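DORKCOMBE ROOM, PRE-RECORDING CHECK
Lightfoot kitchen set, simulated arm, hand-driven from the desk
Sheet for November 2025. Replaces the May one, bin that.

Fill in before the first episode of a session. OK / NOT OK / N/A, comment if anything other than OK. Comments can be short but please not just "fine".

PART A. DESK AND DRIVER

A1. Floor clear between desk and door
NOT OK, then OK. Extension lead across the walkway again. Taped down along the skirting. Proper cable cover on order from Arnel, no date given.

A2. Stop button reachable with either hand, tested
OK. Pressed it, hand controls went dead, screen arm froze. Released, reset, came back. Do test it even though the arm is only on screen. The hand unit has motors and they push back.

A3. Force feedback on hand unit set to low
NOT OK at start. Somebody had it on high. Set back to low. If you need high for a session write it here and put it back after.

A4. Hand unit clamped to desk, no wobble
OK. Quarter turn on the left clamp.

A5. Pinch points on hand unit, guards on
OK. Left guard has a crack near the screw. Still holds. Watch it.

A6. Gestetti headset: strap, lens, face pad
OK. Wiped. Lens cloth is missing, used my own.

A7. Breaks agreed before starting
OK. Headset off every 30 minutes, no exceptions for "one more". Two drivers reported feeling sick last time and neither had stopped.

A8. Chair, screen height
OK

A9. Spotter in room
N/A for screen-only. Needed if the headset is on, because you can't see your feet.

PART B. MACHINE AND DISK

B1. Disk space
NOT OK. Bar was nearly red. Moved the old May runs to the shared store, now plenty. Check the copy before deleting, last time the copy was half done.

B2. Vents on the tower not blocked
OK. Moved the coat.

B3. Clock matches the server
OK. Two seconds out, synced. If it drifts the hand log and the view log don't line up and the whole episode is rubbish.

B4. Both views recording
OK. Wide view and the close one. Played back ten seconds of each, both moving.

B5. Frame drop warning switched on
OK

B6. Episode counter
3,217 on the counter at start. Wrote it in the book. Do not reset it, the numbers are the file names.

PART C. THE SCENE

C1. Scene loads without objects falling through the counter
OK on second load. First load the tomato went straight through. Reload fixed it. If it needs more than two reloads stop and log it.

C2. Nothing starts inside something else
See comments at the end.

C3. Object layout shuffled between episodes
OK. Shuffle is on. Checked by loading a few in a row, the food does move. If it looks the same every time the seed is stuck, say so and don't record. A model fed the same layout over and over learns the layout.

C4. Lighting shuffled
N/A for this batch. Left as is.

C5. Arm starts in home position
OK

C6. Joint limits on
OK. They were off for the whole of one morning back in May and we lost 167 episodes to elbows bending the wrong way. Please actully look at the tick box.

C7. Gripper opens and closes fully
OK. Right finger a bit slow on screen, same as last time. Is it the scene or the hand unit? Not known. Logged.

C8. Contact settings: items don't stick to open fingers
OK. Tried it on a few things. No sticking.

C9. Knife and other sharp items handled as sharp
OK, drivers told. Not real, I know. But the examples go into the training pile and whatever picks from that pile may end up on a real arm. So no grabbing by the blade, no dragging it across the worktop, no swinging it over where a person would stand. Mark as FAIL if you do it by accident, don't just carry on.

PART D. WHAT COUNTS AS A GOOD ONE

D1. Driver has read the task line out loud
OK. Sounds daft, cuts the wrong-item picks.

D2. Start and end pressed by the driver, not left running
NOT OK. Last session has long tails where the driver is clearly having a drink. Trimming them costs me an afternoon. Press end.

D3. Failed goes kept
OK. Keep them, label FAIL. Don't delete. Don't redo over the top. We want them.

D4. No jerky catch-up moves
Partly. Fast drivers still stab at it. Slow down on the approach, close, wait a beat, then move. Fumbles are fine if they are honest fumbles, label as such.

D5. Labels match what was picked
NOT OK on spot check. 6 wrong in the ones I opened, mostly left and right swapped. Fixed. Whoever is labelling, left means left as seen from the arm base.

D6. Held-back set not touched
OK. 1,734 episodes locked in their own folder. Read only. Nobody needs to open them.

PART E. CLOSE DOWN

E1. Force feedback back to low
E2. Headset on its hook, not on the desk
E3. Copy checked
E4. Counter written in book
E5. Stop button left pressed in
All five to be done by the last person out. Not filled in yet, session still going while I type this.

Views for C2 and C7, both with the blue item at the fingers:

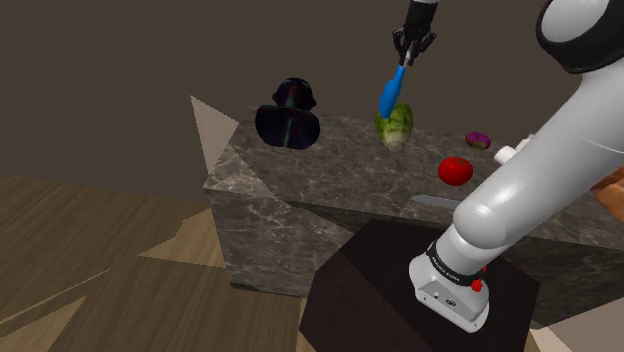
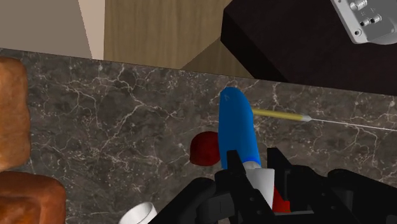 R. Pennick

Comments on C2. In the first one look at the knife. Blade lies near the front of the counter and goes out of sight behind the arm's shoulder. Couldn't tell from that angle if the rest of it is clear of the base. Turned the view and looked from the other side, it is clear, small gap. Layout passes but I'd like the shuffle to keep sharp items further from the base. Asked for it.

Also in the first, tip of the blue item overlaps the top of the lettuce in the view. Overlap in the view isn't the same as touching. Check the contact list before you write "collision", two people have logged that one wrongly.

Second one is the close view. Yellow-handled tool comes out from behind the blue item, and there's a dark red thing hard up on the other side. Tight from there. Drivers on a layout like that: use the wide view to judge the gap before closing. Fingers are wide at the back end and the linkage sticks out more than you'd think. Little white round pot down at the bottom edge by the left linkage is the sort of thing that gets clipped and the driver never sees it. If it gets clipped, label it.

C7, slow finger. Nothing in either still that helps. Need a recording of it opening and closing with no load, hand unit and screen side by side. Will do that at the end of the session if there's time, otherwise first thing next one.

Result: OK TO RECORD, with A5 and C7 open. Next check due before anyone changes the scene file. If you change it and don't recheck, put your initials on it so I know who to moan at.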